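Home / Learning Systems / Example Gathering / Simulated Kitchens

Grelbridge Kitchen Recorder

If you have ever tried to teach a learning system to tidy up after lunch, you will know how quickly the lunch runs out. The Grelbridge is our answer for people who need plenty of examples and would like to gather them at a desk, with a cup of tea to hand and a kitchen that can be put back as it was with one key.

It comes as a set: a pair of hand controllers, a small desk stand, and the Zisamier software, which draws the kitchen and keeps hold of everything you do in it. You move, the simulated hand moves, and each attempt is saved as its own example, with the views and the hand positions kept together in step. There are 14 kitchen layouts in the box and 73 household items to put in them (the vegetables are our favourites, and we did rather get carried away with the plates). You can swap items between layouts as often as you like, and we do suggest you like it quite a lot -- a system that has only ever met one onion on one plate tends to be hopeless with the next.

The standard licence holds 1000 examples on the one machine. When you reach that you can move them to your own storage and carry on, or ask us for the larger licence, which suits a team sharing several desks. Poor attempts can be marked and kept apart from the good ones. Please do keep them, as plenty of our customers find a use for the fumbles later on.

Setting up takes 39 minutes if you follow the printed guide, and a good deal longer if you skip the page on wrist straps. The controllers are the same ones we supply with the Anerar bench set, so anyone who already owns a pair can buy the software by itself and save a bit of money. New layouts are due in October, and they will be free to everyone with a current licence.

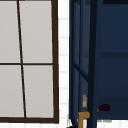
Two views from a kitchen session, the second with the hand at the sink.
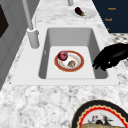
Siregar wrote to us after moving over from the bench set, and said that the hand felt slow for the first afternoon and perfectly natural after that, that being able to go back and redo one attempt without clearing the whole session had saved a great deal of grumbling, and that a left-handed strap in the box would be very welcome.

Contact us | Delivery and returns | © Grelbridge 2019 | Back to top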